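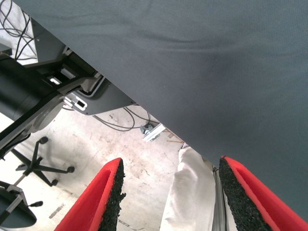
4. Keeping and throwing out: household cloths in Cillcombe

4.1 What people meant by a cloth

The diary forms went out to 554 homes. First problem was the word itself. We had asked about "cloths", meaning the small washable pieces used for wiping, drying, dusting and so on. People in the older streets took this to mean dishcloths only. On the Romenska estate it took in tea towels, flannels, cut-up sheets, old vests. We left the answers as they stood and coded by use, with the owner's word for the thing kept in a second column. Slower, but the words turned out to matter (see 4.3).

Colour was the first thing most people wrote down, before size and well before fibre. White and off-white pieces were nearly always given a job in the kitchen. Dark ones went to the floor, the car, the shed. Figure 4 has an off-white cloth, crumpled, next to a dark grey woven fabric with a few creases - the same two ends of the colour range that came up over and over in the diaries. Few people could say why pale meant kitchen. Those who tried said that dirt shows, and that a cloth you can see is dirty gets washed.

4.2 Moving down

A cloth rarely left the house in one step. It moved down: table, then worktop, then floor, then outdoors, then bin. We call this the ladder, after a phrase used by several households. Not every cloth takes every rung. Tea towels skip the worktop. Flannels often go straight to shoes.

The move down was set off by a stain more often than by a hole. This was a surprise, as the earlier literature treats wear as the main cause and measures it by wash count. Our diaries have holed cloths kept in the kitchen for months, if clean, and sound ones sent to the shed after a single spill of turmeric or beetroot. Wash counts were patchy anyhow. Many homes gave up recording them in the second week and we have not tried to fill teh gaps.

Homes with a shed or a garage kept more cloths at the bottom of the ladder. Flats kept fewer, and threw out sooner. Space under the sink seems to do some of the same work, though we only asked about it in the follow-up form.

4.3 Names and second lives

"Rag" was used for a thing already at the floor stage or lower. Almost never for anything in a drawer. "Duster" held its name longest, even where the object had plainly become a rag by our coding. Two respondents had a "best duster", not used for dusting.

Gifts and holiday tea towels stand apart. They come in at the top, stay there unused, and in some homes never start down at all. We coded these as held. A few were later cut up and used all at once, mostly when moving house.

4.4 Limits

One town, one season. The forms were collected up to 1/6/19, so the heavy winter use of floor cloths is missing, and spring cleaning is probably over counted. Self-report throughout. Households who enjoy filling in forms about cloths may not be typical in there use of them. The Koutsoukos scale of household thrift was sent with the last batch only and is left out of the tables in section 5.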